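Davitz enameled Dutch oven, four months of bread and beans
Posted 30th July in Kitchen Gear
By Delia Carrasco

I have wanted a heavy pot for years, and I put it off because the famous ones cost as much as my car insurance. Then the Davitz went down to $79 at Prendeck and I carried it home on the bus, which I don't recommend to anyone with a bad shoulder. I've cooked in it nearly every week since January and I'm so happy with it that I've started planning dinners around it.

It's round, deep, dark green on the outside and cream on the inside. The lid fits snugly and has little bumps underneath that drip the steam back down over the food. Mine arrived with a tiny chip on the rim of the lid. Prendeck offered me a replacement or some money off, and I took the money off!

Bread first, as that's what I bought it for. I preheat the pot empty at 450 for half an hour, drop the dough in on a sheet of parchment, put the lid on and leave it alone. The crust comes out crackly and dark gold, much better than anything I ever got on a baking stone with a tray of water underneath. The bottom used to get a bit too brown until I moved the rack up one notch. That fixed it.

Beans are where it really won me over. A pound of dried pintos, an onion cut in half, a bay leaf, plenty of salt, 300 degrees in the oven with the lid on - and 3 hours later they're creamy all the way through and hardly any have split. My neighbor Iñaki Alcaraz borrowed it to make his mother's oxtail and kept it for 4 days, and then he went and bought the same one in blue.

It holds heat almost too well. If you brown meat on high the way you would in a thin pan, you'll scorch the bottom before you've turned the first piece. Medium is plenty. Give it a few minutes to warm up and it browns beautifully, and the sticky bits come right up with a splash of wine or stock.

Now the gripes. The handles are small, and with thick oven mitts I can only get a couple of fingers through each one. A full pot of soup is a serious lift from a low oven. The knob on the lid is plastic under its shiny coat and the booklet says it's fine up to 480, but I swapped it for a metal one from Esteban and feel better about it. And the cream inside has picked up a faint tan stain that baking soda paste lightens without removing.

I also tried the Plurnomer, which costs a little less and weighs noticeably less. It's a decent pot for soup and pasta sauce. The lid rattles when it boils, though, and my loaves came out paler in it, so it has gone to my sister, who doesn't bake.

Washing up is easy enough. I let it cool down fully, soak it with warm water and a drop of dish soap, and go around it with a soft brush. It takes up a lot of sink, so do the glasses first.

Kitchen pictures 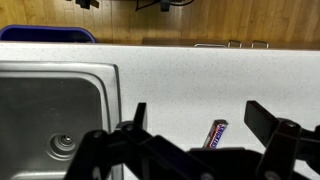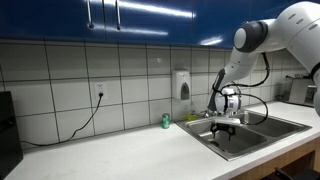
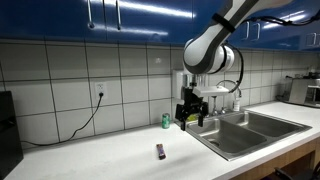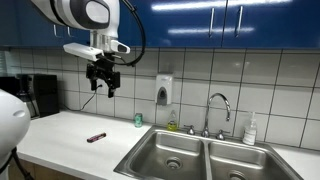

Can I use it on a glass cooktop?

I do, on a smooth electric one, and it has worked well for me. Lift it when you want to move it, as the base is heavy enough to scratch the glass if you drag it, and let the burner warm up slowly.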